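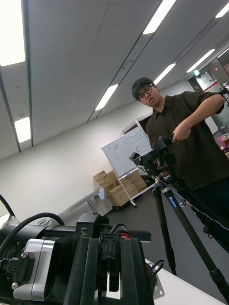

I went to the Jistmont open day with one question: is a humanities credit in theater worth an afternoon a week for a whole semester? I came home with a tote bag, a sunburned ear from the line outside, and half an answer.

Jistmont is the performing arts wing of the college in Bemville. If you've only seen it from the bus, it's the long brick building after the tire place. The open day runs every year before spring registration, and the email promised "a full day inside the creative process." My full day started at 10 and was mostly over by lunch, when the bulk of the crowd drifted off toward the food trucks and didn't come back.

The welcome talk was in the Carrasco, which is their main theater and seats 503. It's a good room. I'll give them that without a fight. You can hear a person talk from the back row and the seats don't squeak. The talk itself could have been given by any department at any school. We heard the word "journey" a lot. We were told that employers love theater students, and when a woman near me asked which employers, the answer was that the career office would have a table in the lobby. I checked the table later. It had pens. 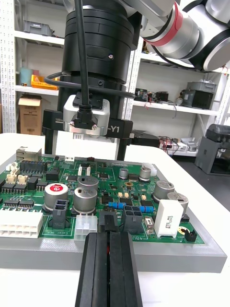

Circuit board on a gray tray.

After that we were split up for sample classes. I had signed up for Stage Movement and was put in Introduction to Scene Study, taught by Sebastián Godoy, and I was ready to be annoyed about it. The class was the best part of the visit. Godoy doesn't do much of a speech. He handed out a page of dialogue between two people waiting for a ride, had us read it flat, then had us read it again with one person trying to borrow money and never saying so. The second reading was a lot better, and most of us were terrible readers.

What I liked is that he was willing to say when something wasn't working. A guy in a letter jacket gave a big, loud reading and looked around for his applause, and Godoy asked him what his character wanted. He didn't know. He read it again, quieter. It was still not great, and Godoy said so, kindly enough, and moved on to the next pair.

I asked him afterward how much of the real course looks like that. He said the first weeks are mostly warm-ups and reading, and that scenes start after midterms. So the open day class was a week ten class, shown to people who would be signing up for week one. I don't think he was trying to fool anyone. But it wasn't in the brochure either, and I'd want to know it before I picked this over art history.
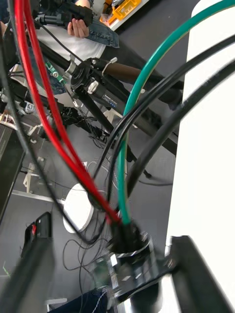
Red, teal and black cables gathered into one bundle.

Now the money. The course counts toward the humanities requirement, so if you're full time it's covered by regular tuition. If you're part time, or a community student like my aunt wanted to be, it's $1173 before fees. The fees were described to me as "small" by one person and "it depends" by another. I asked if I could see a list and was given a web address that went to last year's page. There is also a rule that you have to attend live performances during the semester, and write about each one, and the tickets are not included. The student discount helps, but the discount is for students with a full-time ID. You can see the problem for my aunt.

The costume shop tour was fine. It was short, and we weren't allowed past the rope, so it was more of a costume shop look. The student who led it clearly loves the place and knew where each rack had been used and which shows had fought over it. I'd have traded the whole welcome talk for another half hour with her.

At 4 they showed part of Niltida, the new student-written play that opens in December. It's set on an island where people have stopped using names. I know student work isn't finished work, and I don't want to be mean about it, but I couldn't follow who was angry at whom – and I was trying. The lighting was lovely. One actor, the one playing the ferry man, had the room completely still for a minute or so without seeming to do anything. Then there was a dance. 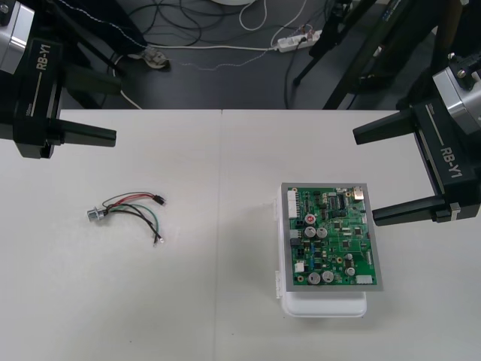
The question session at the end was thin, with maybe a third of the morning crowd left. Somebody asked about grading, and the panel said it's based on growth. Pressed on how growth gets turned into a letter, they said attendance is a big piece of it, along with the written responses. I'd rather have heard that first. A class where you show up, write your pages and get a decent grade is a perfectly reasonable thing to offer people with a heavy schedule. I don't see why it has to be dressed up as a transformation.

So, would I sign up? For Godoy's section, probably, if it doesn't run into my lab. For one of the other sections, I'd want to sit in on an ordinary class first, early in the term, with the folding chairs and the warm-ups. I asked the front desk if that's allowed. They took my email and said someone would get back to me. I haven't heard yet, and registration closes in 5 days.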